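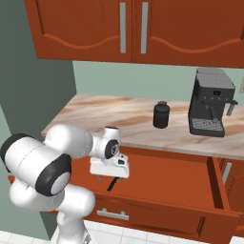 # Kitchen walk-through, Didemgate rental, upstairs unit

September 24, 2020. Checked by me, with Endang Govindasamy reading the list out loud and writing things down when my hands were full. Boxes with an x are done. Comments are mine, so blame me for the spelling!

## Drawers and cabinets

- [x] **Drawers open all the way and stop.** They do. The bottom one by the stove needs a good tug, and I think the runner has a bit of grit in it. I wiped it and it's better, though I wouldn't call it fixed.
- [x] **Knives stored with blades covered.** Two loose paring knives in with the spoons (why, why, why). I moved them to the block.
- [ ] **Child latches on anything below the counter.** Missing on the sink cabinet. The last guests must have popped it off, and I found half of it behind the dish soap. Onley sells a two-pack and I've put it on the shopping list.
- [x] **Cleaning stuff up high.** Oven spray and drain cleaner are now on the top shelf of the hall closet, way in the back. Please leave them there!
- [x] **Shelf pins.** Pushed on every shelf with my palm. Nothing wiggled except the one over the fridge, which had a pin in crooked. Turned it around and it sits flat.

## Outlets, cords and small appliances

I do this part slowly because it's where I found the scorched plug in the downstairs unit, and that one still bugs me. It was a cheap extension cord somebody had tucked behind the toaster. We don't allow those anymore in either unit, and it says so in the guest binder, in big letters.

- [x] **Test button on the counter outlets.** Pressed test, pressed reset, all good. The one left of the sink clicks louder than it used to but it trips the way it should.
- [x] **No cracked or warm cover plates.** Felt every one. All cool.
- [x] **Cords in good shape, nothing hanging over the counter edge.** I ran each cord through my fingers end to end. The kettle's is a little stiff near the base, so I'm going to look at it again next time. 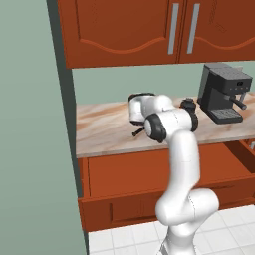 - [ ] **Heating appliances on their own outlet.** The Cinura toaster oven and the kettle were sharing again. I know it's handy, but together they pull way more than I like on that circuit, and the breaker is old. I split them up and put a little sticker by the outlet.
- [x] **Crumb tray.** Emptied. Gross. Moving on.

## Stove and fire

- [x] **Burners light and knobs sit tight.** All the knobs are snug. The back left burner took a couple of clicks, and cleaning the igniter with an old toothbrush helped a lot.
- [x] **Anti-tip bracket.** Pulled the range forward and looked. It's there and the screws are in the stud, hooray.
- [x] **Hood filter.** Soaked it in hot water and dish soap while we did the bathroom, dried it and put it back. Ottar Aasen says to swap the filter every year. I say every other year, and since I'm the one who scrubs it I win.
- [x] **Extinguisher.** Needle is in the green, pin is in, tag is current. It hangs by the door, so you don't have to reach past the stove to get it.
- [ ] **Smoke alarm.** Beeps when I press it, but the sticker on the back has faded so badly I can't read the date. I'd rather just buy a new one than guess.

## Water and floor

- [x] **Under-sink leak check.** Ran the tap full blast, then felt all the joints with a dry paper towel. Dry, dry, dry.
- [x] **Hot water temperature.** Let it run for a bit and it settled right where Ottar set it. No scalding.
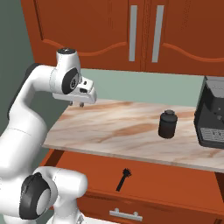
- [x] **Shutoff valves turn by hand.** The cold one was stiff. Worked it back and forth a few times and it loosened up fine.
- [x] **Mat doesn't slide.** It slid! I swapped it for the rubber-backed Eklund one from downstairs and stuck the old one in the laundry pile.

## Still open

1. Latch for the sink cabinet
2. New smoke alarm
3. Keep an eye on who is sharing which outlet
4. Kettle cord, look again

I budgeted $100 for the lot. Endang will drop the receipts in the blue folder, and Ottar, if you get to the latch before I do, the small screwdriver is in my coat pocket, sorry.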